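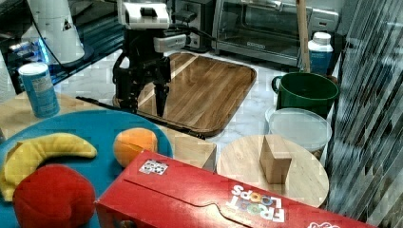

Caring for a wooden cutting board (and a winter soup to chop for)

Okay, so December got away from me, and this month's letter is going out at 9 at night with a pot on the stove and flour on my sleeve. Hi! Hello to the new folks who signed up at the Dirkeck holiday market. I loved meeting you, and yes, I did write down the question most of you asked me, which was some version of "my board looks terrible, do I have to throw it out?"

Almost certainly no. I've had my big one for 15 years and it has been through two apartments, one flood under the sink and a Thanksgiving I'd like to forget. It looks better now than when I bought it, mostly because I finally started oiling it (I was told to on day one and ignored it for ages).

Let's start with washing. Hot water, a little dish soap, a quick scrub on both sides, then dry it with a towel and stand it on its edge overnight. Please wash both sides even if you only used one! When one face gets soaked and the other stays dry, the board cups, and then it rocks every time you lean on the knife, and then you write me an email. Never the dishwasher. I know someone's aunt has been putting hers in the dishwasher since forever and it's fine. Your aunt is lucky.

For smells, onion and garlic mostly, I sprinkle on coarse salt and rub it in with half a lemon, cut side down. Leave it 20 minutes, rinse, dry. It works on fish too, though I keep a separate small board for fish and have never regretted it.

Then oil. Food-grade mineral oil from the drugstore is cheap and does the job. Olive oil goes sticky and starts to smell like old crayons, so skip that one. Warm the bottle in a bowl of hot tap water first, pour on more than seems reasonable, and rub it in with an old T-shirt, going along the grain. Do the edges, do the rim if yours has one, do the bottom. Leave it overnight and wipe off whatever's still sitting there in the morning. I do mine once a month in winter, when the heat's on and the kitchen gets so dry my hands crack, and maybe every other month once it warms up.

If yours is really scarred, sand it. Medium paper first, then fine, always with the grain, and wipe it down with a damp cloth in between. Octavio Navarrete, who taught the knife class at Oltlow back in the fall, told us he sands his every New Year's morning while everyone else is asleep. I tried it last year and it was the nicest hour of the whole holiday.

Throw it out if there's a crack you can get a fingernail into. Glue and clamps can save a clean split along a seam, but I've tried it twice and one of them let go in the middle of a squash.

Speaking of squash! The soup on my stove is the one I made for the potluck. You want 450 grams of peeled butternut, one big leek, a potato, a thumb of ginger and enough broth to cover. Sweat the leek in butter until it's floppy, add everything else, simmer till soft, blend. I finish it with a spoonful of the chili crisp from Sombatkul, and Tsutomu Ishida (he brought the pickles, you remember the pickles) puts white miso in his and has nearly converted me. Stir the miso in off the heat.

A couple of people asked about the oil-and-beeswax stuff in the little tins. I like it as a top coat after the plain oil, and Ploton has it on the shelf by the dish towels, or did when I was last in. One tin lasts me ages.

Next month is beans, all beans. Send me your favorite pot and tell me whether you soak!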